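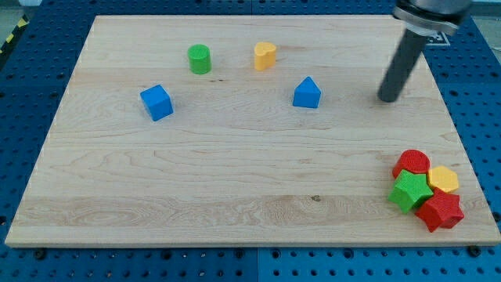 According to a remark left by Trevine on the article's discussion page, nobody should compare two end effectors until they have run both of them on the same controller, with the same speed limits and the same camera calibration, and most people who work with the method now take that as the starting point.

The Vosstead tabletop comparison is a way of trying out robot grippers and simple pushing tools on small wooden blocks. It grew out of a bench exercise at the Edumora teaching workshop, where students wanted a fair way to settle a long and friendly argument over whether a plain rod could do as much useful tidying as a two-finger gripper (the argument, it must be said, is still going). The first written version appeared in September and has been revised several times.

Setup

The work surface is a flat board of pale maple, bolted down to a perforated table so that it stays put when an arm leans on it. Colored blocks are set out on top, among them cylinders, cubes, hearts, stars, hexagons and triangular prisms. The mix of shapes matters a good deal. A cube pushed squarely on one face tends to travel straight, while a star can catch the tool between two of its points and swing around in a most unhelpful way! A square black-and-white marker at the edge of the board gives the camera something steady to measure from.

Procedure

Each tool is given 500 trials, split evenly among 10 starting layouts. Some layouts have the blocks well spread out and others have them bunched together, and the rules ask for both, as a tool that does nicely on lone blocks may struggle badly with a heap. A trial ends when the chosen block reaches its goal or when 38 seconds have gone by, whichever comes first. Operators may pause between layouts to check the camera, but the controller settings are left alone until the whole run is over.

Tools compared

The rod is the simplest entry and still a favorite with beginners. It has no moving parts of its own, so it can slide and turn a block but cannot lift one. Two-finger grippers can pick and place, though they need room on either side of the block, and suction cups like a smooth, level top face. The Huenchumán variant adds a second camera near the wrist, which helps when the arm itself blocks the overhead view, and comes with six extra layouts written for crowded corners of the board.

Scoring

Results are listed by layout as well as by total. Older tables gave only the total and are hard to set beside the newer ones, so they are kept on a separate page.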